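Diary of the Resident Archivist, Fanddale Public Library
August, evening

The reading room opened at 8 this morning, and the first hour was given over to the parish registers returned from the bindery at Skerkden. The work has been done to a good standard. The spines are sound, the lettering is straight, and the loose leaves in the oldest volume have been guarded and sewn in their proper order. One register was sent back with its former endpapers in a separate envelope, as had been requested in writing. The invoice came to 775, which agrees with the estimate, and it was passed for payment before noon.

Ms. Lamduan Wiriya continued with the Sethi bequest. The family's letters fill 18 boxes, of which the greater part concern the seed business and the lease on the lower mill. She has adopted the practice of keeping each bundle as it was tied, and of recording the knot and the ribbon on the slip before anything is opened. It is slow work. I have approved the method for the remainder of the collection and have asked that a short note on it be placed in the staff handbook.
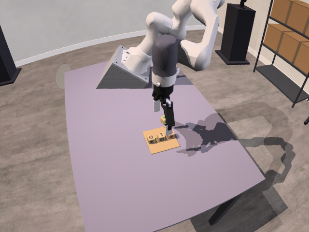

A matter arose after lunch concerning the map drawers. The humidity readings on the north side have been higher than those by the door for most of the month, and the paper in the bottom drawer has begun to lift at the corners. The estate plans of Jovberg are kept there, including the large survey with the colored field boundaries. Mr. Ekkachai Somboon and I moved them to the flat shelving in the inner store, with fresh tissue between the sheets. The drawer has been left open to air. The building office has been informed and has promised an inspection - no hour was given.

While the plans were out, Mr. Somboon drew my attention to a field name on the Jovberg survey that does not match the tithe list. The survey gives Long Acre and the list gives Lang Oker, with the same tenant and the same neighbors on three sides. I am inclined to believe that the clerk wrote down what he heard. The entry in our index will carry both spellings, with a reference from each to the other. 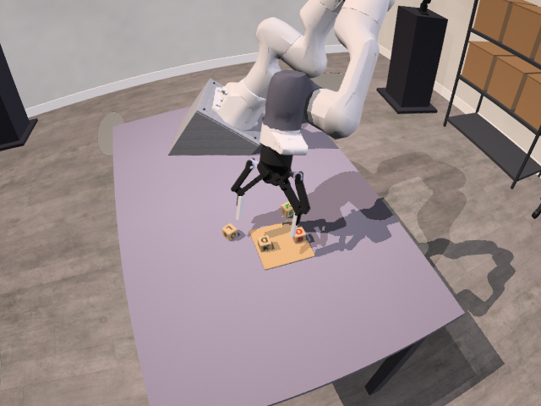 Correspondence was light. A reader in another county has asked for copies of the burial entries for a family of coopers, covering nearly 20 years. The request is in order, though the fee was not enclosed, and a reply has been drafted to that effect. The local school has asked whether the older pupils may see the market charter again in the fall. I have no objection, provided that the case remains locked and the group is divided into two.

The blinds in the reading room were lowered at four, as the sun had reached the long desk. Two readers remained until closing. One of them had been through the whole run of vestry minutes in search of a bell founder's name and left without it, but asked that the volumes be held on reserve.

To be done tomorrow: new labels for the bound registers, a second reading of the humidity gauge before opening, and the letter to Skerkden acknowledging safe receipt.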